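Marka Spice Shelf

Short recordings of jars, shakers and tubes being picked up, turned over and put back down on a table. Version 2, maintained by Yaa Kpodo and Liên Đinh. Last updated September 12, 2026.

What's inside

2,966 clips across 328 sessions. Each session uses a handful of containers from a pool of 60, most of them the sort of thing that migrates to the back of a kitchen cabinet and stays until you move out. Contents were left in. Labels were left on, including the ugly ones.

File names follow session_clip_take. Session numbers skip in places. Krisztina Bíró knows why and has asked us to stop bringing it up. 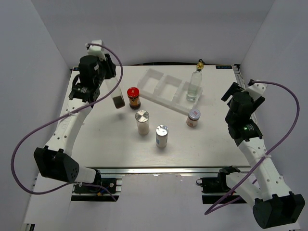
Containers are grouped by lid and body, a scheme that took three meetings and pleased one person. Lid color is the easy field: red, silver, other. Body is where people argue. A clear container with dark contents gathered at the bottom goes in as "clear, part full", even when it is being held at a tilt and the upper part looks whitish. The small jar with the red lid is "labeled, orange-brown". Silver-topped cylinders get their own group, partly as a warning, as a shiny lid will show you bright and dark wedges that belong to the lighting and have no business in a color field.

Known problems

"Jar" and "shaker" overlap. We tried a rule about holes in the lid and gave up on it in November.

Fill level is a guess by eye, in three steps. Please don't cook from it.

50 clips have no container group at all. They are listed in missing.txt, which was itself missing from version 1.

Corrections

Send them to Abena Baidoo with the session number. "The pepper one" is not a session number.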